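Can They Do the Chores Yet? A Report on Cloth, Posters and Folding

From the Rerncombe newsletter, July issue

Several members have written in since spring with the same question. They run small shops, print counters, laundries and a couple of guest houses, and they see clips of robots folding shirts and loading dishwashers. They want to know if any of it is worth planning around. Magdolna Hegyi and I spent part of the last two months trying to give a fair answer, and this is what we have so far.

The short version is that machines are good at moving stiff things from one known spot to another, getting better at picking up stiff things from unknown spots, and still slow and unreliable with anything that bends. That last group covers more of the working day than you might think. Bed sheets, shirts, trash bags, wrapping paper, cables, price banners, shrink film, towels. Most of what a housekeeper or a shop assistant handles between opening and lunch will sag, curl or wrinkle the moment it is picked up.

What counts as a chore

We kept to jobs that a new hire could learn in a morning. Wiping down a counter is one. Changing a poster in a stand is another, and it is the one we came back to most often, since nearly every member with a storefront does it and nobody enjoys it. You take the old sheet down, get the new one by its corners, pull it flat against the frame and fasten it without creases. A person with two free hands does this without thinking much. Wiroj Nakpan, who manages the Kaewkla print counter, has his staff do it every time a promotion changes, and he says the only real training is "don't let the middle belly out."

For a robot the same job breaks into pieces, and each piece has its own trouble. Finding a stiff board on a shiny white surface is already harder than it sounds. Glare hides the edges. A pale panel against a pale table gives a camera very little to go on, and a view from the wrist can be filled by a single flat surface.
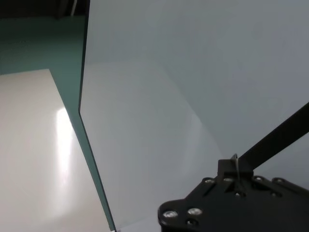

Two hands and a soft sheet

Gaëtan Courtois has fitted and serviced arms in packing plants for most of his career, and he was patient with our questions. His main point was that one arm and one gripper will get you a long way with boxes and almost nowhere with cloth. To control a soft sheet you need to hold it in two places and keep some tension between them. If you pull too little it droops. If you pull too much it slips out of the fingers, or you drag the whole stand across the table.

People feel the right amount of pull through their fingertips and correct for it all the time. Many two-finger grippers have no sense of touch beyond knowing how far they have closed. They pinch hard and hope. Some newer ones have pads that sense pressure or slip, and Gaëtan thinks those will matter more for housework than faster motors or bigger computers.

A printed sheet adds one more problem, because it has a right way up. If it is held sideways, the arms have to turn it without letting go, or put it down and start again. The second way is safer and takes twice as long.
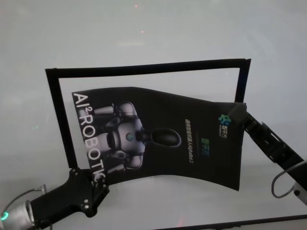 Then there is the question of what the cameras can see while all this is going on. The sheet itself blocks the view. Once two arms are holding it up, whatever is behind it is hidden from a camera at head height, and that is often the very thing you are trying to line it up with. Cameras at the wrists help, though they have their own blind spots, and they move whenever the hand moves. Gaëtan said that in the plants he would simply bolt another camera to the ceiling. You can do that in a packing hall. You are less likely to do it over someone's kitchen table or in a shop window.

Wissam Twal, who looks after equipment buying for the Broldale guest houses, asked us to look at bed making for the same reasons. A fitted sheet is a worse case than a poster. It is larger, it has elastic in the corners, and there is no frame to press it against. He had been offered a trial of a machine that strips beds but does not make them. He turned it down. Stripping is the easy half, and his staff would still have been in every room.

The part between tries

One thing that surprised both of us was how much of the work is getting ready for the next attempt. When a person drops a corner, they pick it up again and hardly notice. When a machine drops a corner, it has to know that it did. It has to open its hands, back away far enough to see, find the loose edge in its new position and plan a fresh approach. Many of the polished clips online leave this part out. If you are shown a demonstration, ask to watch a failed try from start to finish, and see what happens afterward and who has to step in.

We also suggest looking at how clear the work area has been kept. A bare table is a great help to any machine. A real shop counter has a card reader on it, a roll of tape, a pen on a string and somebody's coffee. Members who have tried small arms at the Horkuvlow workshop say that keeping the area tidy became a job of its own, and one that they had not allowed for in their hours.

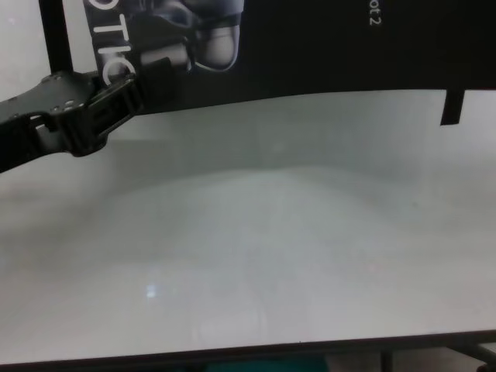
What is ready now

Some tasks can be handed over today, provided that the setting is under control.

Floor cleaning in open areas is the obvious one. The machines are dull and dependable, and most members who own one would buy it again. You still need a person for corners, stairs and anything sticky.

Moving totes or trays along a fixed route works well if the floor is level and the doors stay open. Two members are doing this and both are satisfied. Neither has cut any hours because of it, but both say that people are less tired at the end of a shift.

Stacking and unstacking rigid items of one size is fine. Mixed sizes are possible with more setup. Check what happens when an item arrives damaged, as this is where the calls for help come from.

Simple wiping of flat surfaces is close. The motion is easy. Knowing when the surface is clean is the weak point, and the systems we asked about mostly wipe a fixed pattern and stop.

What is not ready

Folding laundry at a useful pace is not there for small operators. There are large industrial folders that handle towels and sheets in volume, and they have been around for a long time, but they need to be fed by hand and they take up a room. A general machine that takes a mixed basket and folds it is still slow, and it needs someone within reach.

Hanging, changing and straightening printed material falls in the same group. So does bagging trash, dressing a bed, wrapping a gift and anything with a zipper. We would not sign a contract on a promise that these will be added later by a software update, unless the contract says what happens if they are not.

Cooking is outside what we looked at. We may come back to it.

A simple test before you spend anything

Shahzad Bukhari ran a print shop for many years before he joined us, and he put together a test that any member can use. He chose a soft poster and an upright stand because every shop can find them. Ask the vendor to have the machine pick the poster up from the table, bring it to the stand and hold it flat against the front for as long as it would take you to fasten it. Ask for 100 tries over a day, with your own staff watching and with the poster laid down a little differently each time.

Write down four things for each try: whether it got hold of the sheet, whether it kept hold, whether the sheet ended up flat, and whether a person had to touch anything. Shahzad puts the most weight on the last one. A machine that finishes 49 tries alone and needs help with the rest has not saved you a worker. It has given a worker a different job, and probably a more annoying one.

He also asks vendors to use a dark sheet and a shiny surface at least part of the time. Glossy panels throw back reflections of the arm and the gripper, and a vision system can mistake these for real objects. Dark printing hides folds. A vendor who has dealt with these problems will say so and show you. One who has not will ask to change the lighting. 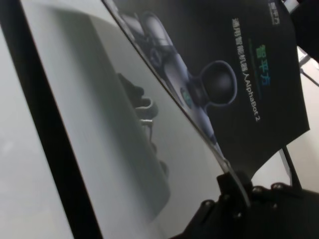 Cost is the other half of it. We have left prices out of this report because the quotes we were given varied so much, and because most of them did not include setup, insurance or a service visit. If you are comparing offers, get those three in writing first. Then work out what the job costs you now, in hours, including the time spent fixing it when it is done badly. Several members found that the chore they most wanted to be rid of took up less paid time than they had assumed. Changing posters at Kaewkla is one such case. Wiroj worked it out and decided that better frames with snap edges were the cheaper fix.

Our advice for the coming year is to automate floors and fixed-route carrying if they are costing you real hours, to hold off on anything soft, and to keep asking for trials. The hardware is improving and the two-armed systems are worth watching. Gaëtan expects touch sensing to become standard on mid-priced grippers before long, and he would wait for it.

Magdolna is collecting notes from members who have had a machine on site for more than a month, good or bad. She would especially like to hear from laundries. Send them to the Rerncombe office, marked for her, and please include what the machine was meant to do, what it does now and who looks after it. We will print a selection in the next issue, with business names left out if you ask.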